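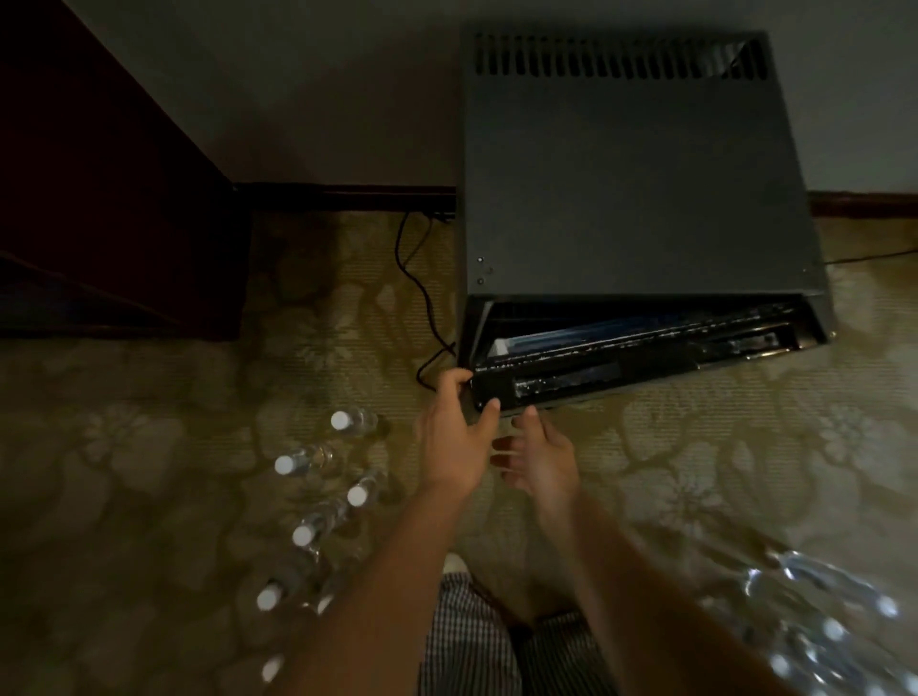 5.2 Early contact labels and the panel fault

The most serious fault recorded during the Clurketen trials concerned the handling of hinged front panels. In 13 of the robot's attempts the safety monitor stopped the arms after the force at the left wrist went over the set limit. In each of these attempts the left gripper had closed on the panel as intended. The right gripper had closed on nothing, and the controller had then gone on to the two-handed part of the motion with the whole load on one side.

The first review, carried out at the Plornell site, treated the matter as a mechanical one. The right gripper was taken off, its finger pads were measured for wear, and the drive was replaced. The fault came back on the next day of testing. A second review looked at the timing of the commands and found that the close command for the right gripper had been sent before the gripper reached the panel edge. The gripper had done what it was told. The command itself was wrong, and the cause had to be sought in the demonstrations from which the motion was learned.

The demonstrations were recorded from the head of the person doing the task, with both hands in view. Each was cut into segments, and each segment was given a contact label for the left hand and another for the right. Labels were produced by the Thoroddsen labelling tool, which judges contact from the outline of the hand and its distance, in the image, from the nearest edge of the object. Of the 3807 segments in the panel set, 878 were found on checking by hand to carry a contact label for a hand that had not yet taken hold.

Figure 4 is typical of the views in which the tool fails. The fingers of the left hand are curled over the front edge of the panel at its lower left corner. The right hand is open, with its fingertips just short of the black lip and a narrow gap of carpet between the two. The tool marked both hands as holding. In a dimly lit room, with dark surfaces inside the unit and a dark edge on the panel, so small a gap is easily lost, and the distance measure then falls to zero. Items on the floor near the work, such as the water bottles to the left of the unit, had no clear effect on the error. The share of wrong labels was much the same in segments where the floor was clear.

The error was not evenly spread between the hands. Most of the wrong labels belonged to the hand that arrived second. People tend to steady a panel with one hand and bring up the other a moment later, and the tool, having found one firm grip, was more ready to report another. The learned motion took over this fault as a habit of closing both grippers together.

5.3 Safety findings

No person was hurt and no one was inside the guarded area during any of the stops. Two panels were bent at the hinge and were withdrawn from use. The force limit worked as designed, but it acted late. By the time the limit was reached, the panel had already been twisted, and a lighter hinge might have given way without raising the force enough to cause a stop. The limit should therefore not be relied upon as the only guard against a missed grip.

Three changes were made. The right and left grippers must now each report a finger gap consistent with a held object before any two-handed motion may begin. If either report is missing after 2000 milliseconds, both arms are held still and the operator is called. Contact labels for the second hand are checked by a person whenever the first hand is already marked as holding. The motion was then trained again on the corrected labels.

The corrected system has been tested at Clurketen only, on units of the same size and with the same hinge. The Promness site uses a heavier panel with a stiff catch, and the finger gap test has not been set for it. Until that work is done, two-handed panel tasks at Promness remain switched off. Drawers and sliding trays are outside the scope of the present review, although the same labelling tool was used for them, and their labels have yet to be checked.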